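Sports Broadcasting Practice
Handout 6: Live commentary, open microphones and the delay chain
Revised 2025-12-18

6.1 Scope

This handout covers the signal path between the commentary position and the transmission output, and the procedures that apply when unintended speech enters that path. Defamation and contempt are dealt with in Handout 7. Read the section on talkback circuits in Handout 4 beforehand.

6.2 States of the commentary microphone

A commentary microphone has three operational states: muted at the commentator's unit, open to talkback only, and open to programme. Most incidents occur in the transition between the second and third, usually at the end of a commercial break. The commentator hears the studio count in one ear and assumes the circuit opens on zero. On many outside broadcasts the sound supervisor opens it earlier so that crowd atmosphere can be balanced under the opening titles.

The working rule used in this unit is that any microphone within reach is treated as open to programme. The cough key is a convenience and does not count as isolation. It returns to the open state when released, and on older units it mutes the programme feed while leaving the talkback feed live.

6.3 Remote commentary

Off-tube commentary is now common for second-tier fixtures. The commentator works from a monitor in a studio or at home, with a return feed over a public internet connection. Domestic positions introduce two problems: uncontrolled background noise, and the absence of a tally light visible to other people in the building. A software tally on a laptop is acceptable for coursework provided it is repeated on a second display outside the working area. 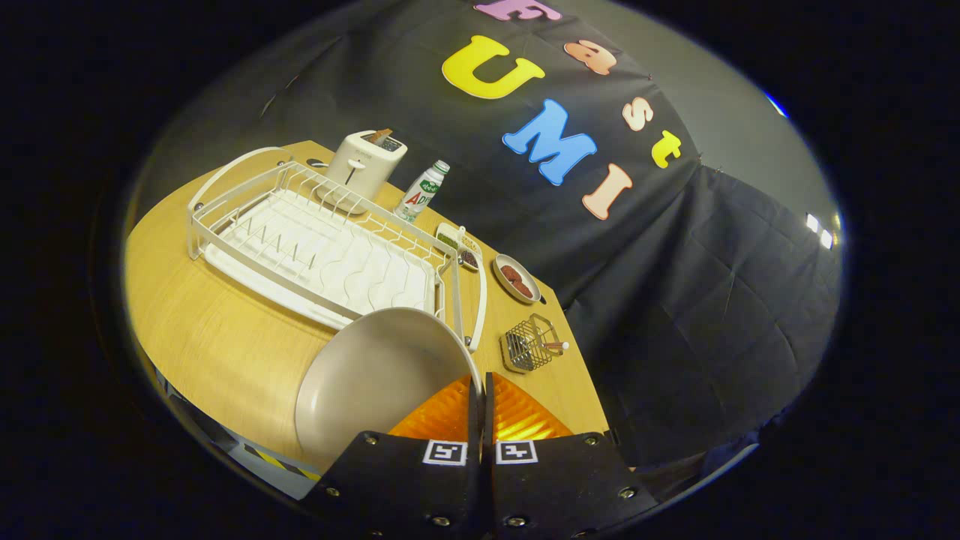 6.4 Delay

A profanity delay holds the programme output in a buffer. When the dump control is pressed, the buffered material is discarded and the output rejoins the live signal. The delay must then be rebuilt, normally by stretching pauses. Until it is rebuilt, the operator has reduced protection or none.

Worked case: Polldale v Jidlow, regional netball final. The host feed, supplied by Moldovan, carried a delay of 15 seconds. The Bisura radio simulcast took its commentary ahead of the buffer, with a delay of 2 seconds. An off-air remark was dumped from the television output and went to air in full on radio. The radio stream had 3,270 listeners at the time.

Points to note:
- The dump control acted only on circuits downstream of the buffer.
- The running sheet did not list the simulcast as a separate output.
- The on-air apology was read on television only.

6.5 Corrections and apologies

The producer decides whether an apology is made, and who reads it. The commentator concerned should not improvise one. The wording identifies that unacceptable language was broadcast, does not repeat it, and is read on every output that carried the original. Log the time of the remark, the time of the dump and the time of the apology against programme timecode.

6.6 Task

Draw the signal path for the Polldale v Jidlow broadcast, marking the position of the buffer and every point at which commentary leaves the chain. Write an incident report of no more than 800 words addressed to the executive producer. Submit both as a single PDF before the first tutorial in March.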